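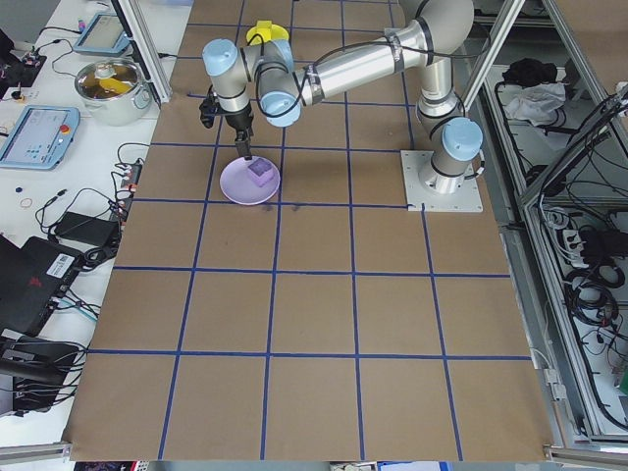
Fig. 4 – Arm, taped grid and lavender plate

Clullideck Club Guide, Section 3: Your first block-and-plate run
By Jade Cheetham, August

Welcome to the best bit of the course – getting a block to a plate under your own program!

1. Check that the stop button works before you load anything.
2. Open your Cloneo file and set the speed to 900.
3. Put one block in a square and a plate in the square beside it.
4. Run the program once with no block, and watch the fingers all the way down.

CAUTION: Keep hands off the paper while an arm is live.
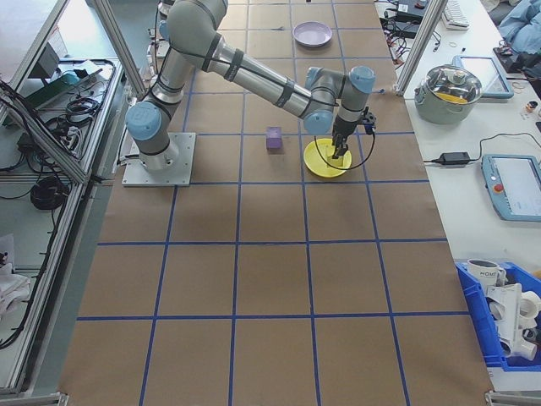
Ellwood says new teams should save a fresh copy after every good run, and that habit has rescued plenty of Monday sessions.

5. Add the block and run again. If the fingers come down wide, change one value at a time.
6. Write your score on the team sheet. The Grismont team's best is 1,124, so have a go at it!

NOTE: For two-arm runs, agree who calls "stop" before you start. 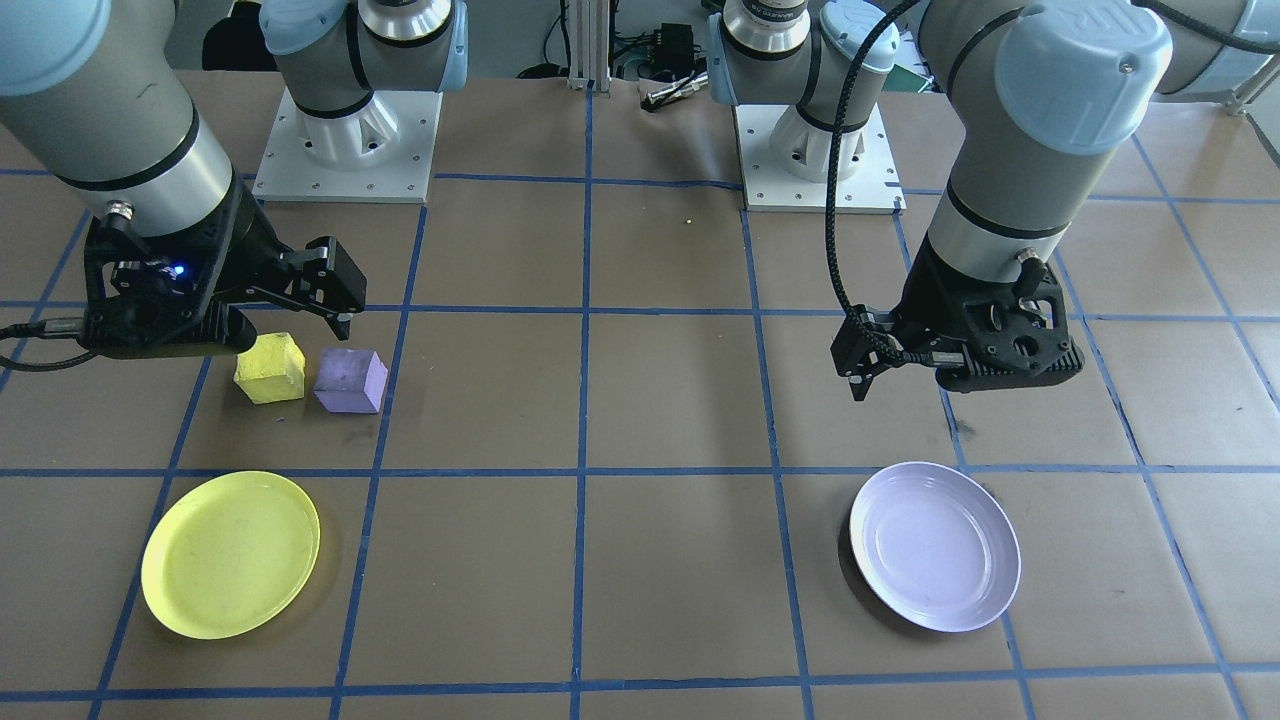 Start with one arm parked and bring in the second once the first is steady, was the advice from Grismont, and it works a treat.

7. Park both arms and sign out.

Related sections
Section 2: Taping the grid
Section 4: Sharing a table
Section 5: Scoring and team sheets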